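Moved the Flekia lettings newsletter off a single list in January. 342 contacts, now split by what they asked about: renting, letting out, or valuation only.

Landlords get one email a month. Tenants get new listings at 7 am, nothing else. Pikurora handles the sending – templates are plain text with one link.

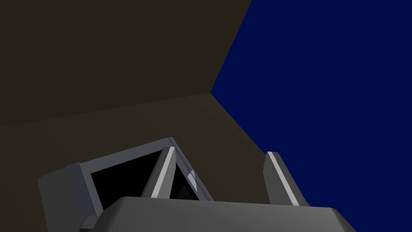 How do you treat contacts who never open anything?
After 12 unopened emails they go to a separate list and get one message asking if they want to stay. 55 went there in the first pass.

Open rates are a weak measure, as some mail apps load everything automatically. I log replies and viewing requests instead.

Next change: separate landing pages for the 2 Prernach branches – at present both share a contact form.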